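4.2 What the kitchen staff did with the time

The canteen at Vinora serves the day shift and a smaller evening group, and until last October one person on each shift kept the fruit fridge in order. That meant moving fruit from the basket to the shelf, closing up, coming back later, and bringing out whatever was left. We were surprised by how much the staff had to say about this job! In our first talks it came up more often than the dishwasher, the floor, or the delivery dock (all of which we had expected to be the big complaints). It breaks up the day. You are halfway through something that needs both hands and a clear head, and the fridge is waiting.

The Brolero system took over that job for 13 weeks. It works from a basket on a table beside the refrigerator, and the staff decide what goes into the basket and when a run begins. We kept it that way on purpose, after the kitchen team told us plainly that they wanted the last word on food.

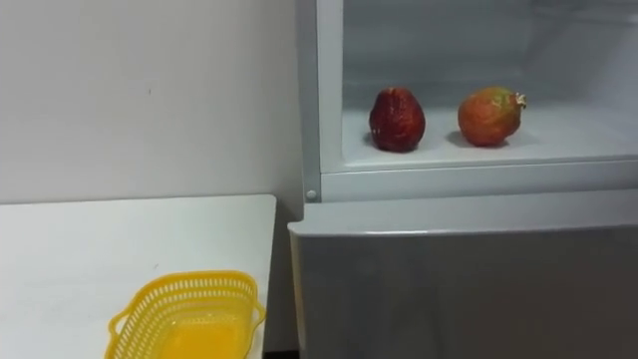

Deciding about food is a skill, and we came to respect it a great deal more over the study. The cooks judge ripeness by touch and smell, they know which fruit the evening group likes, and they change their minds when a delivery is poor. None of this went to the robot. Moving did, along with the bending and the walking back and forth. One cook described her mornings as "longer in the middle," and several of her coworkers picked up the phrase and used it with us in later talks.

Figure 4. The fruit job in the Vinora canteen: basket, table and refrigerator during the study.

We logged 2000 runs in all. A run starts when a staff member presses the start key and ends when the system reports that it is idle. Between runs the corner goes back to being an ordinary part of the kitchen, and people reach past it, lean on the wall, and chat.

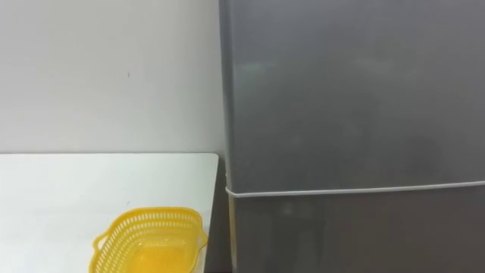
4.3 New work that came with the system

Automation brought small jobs of its own, and we think these deserve as much space as the ones it removed. Someone has to check that the table has not been pushed out of line during mopping. Someone has to answer when the system stops and asks for help, which took about 4 minutes each time in the early weeks and less later on. At first these jobs fell to whoever stood nearest, and that was nearly always the most junior person on the shift. The team spotted the pattern before we did. They wrote up a rota, taped it to the inside of the pantry door, and from then on the help requests were shared by all nine people.

The rota is our favorite result in the whole study! We had planned to suggest something like it ourselves, in a training session built on the Hidayat checklist, and by the time we arrived it had been running for days and was better than ours. It left room for swaps, and it let people who enjoyed working with the robot take extra turns.

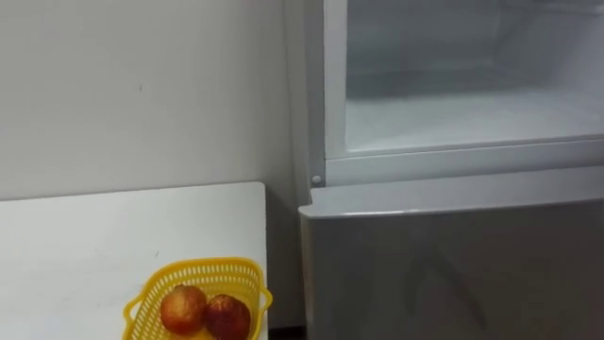

Flarkora, reading a draft of this section for the evening shift, objected that we had made the change sound too smooth: the late crew got the system a full week after everyone else, had only one short demonstration, and spent their first shifts guessing what the status lights meant. The comment is fair, and the logs support it. Help requests from the evening shift were higher in that first week, and the gap closed only after two of the day cooks stayed on to show the others what they had learned.

We would do this differently next time, with both shifts trained together and paid for the hour. Learning from a coworker worked very well, and it should be counted as work when people plan a system like this one.

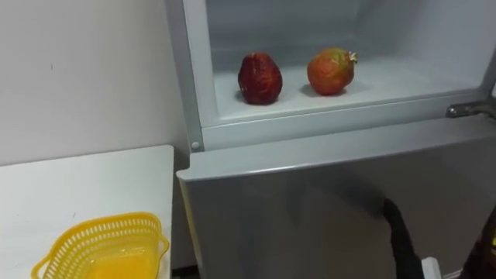

Some habits also changed in ways we had not asked about. Staff began sorting deliveries earlier in the day so that the basket could be filled in one go, and two of them moved their break to match. Both said they liked the new time better. A third went back to the old break after a week, missing the company, and the rota was redrawn to fit. We return to the question of who gets to redraw such plans in Section 5, where the warehouse team had far less say than the cooks did.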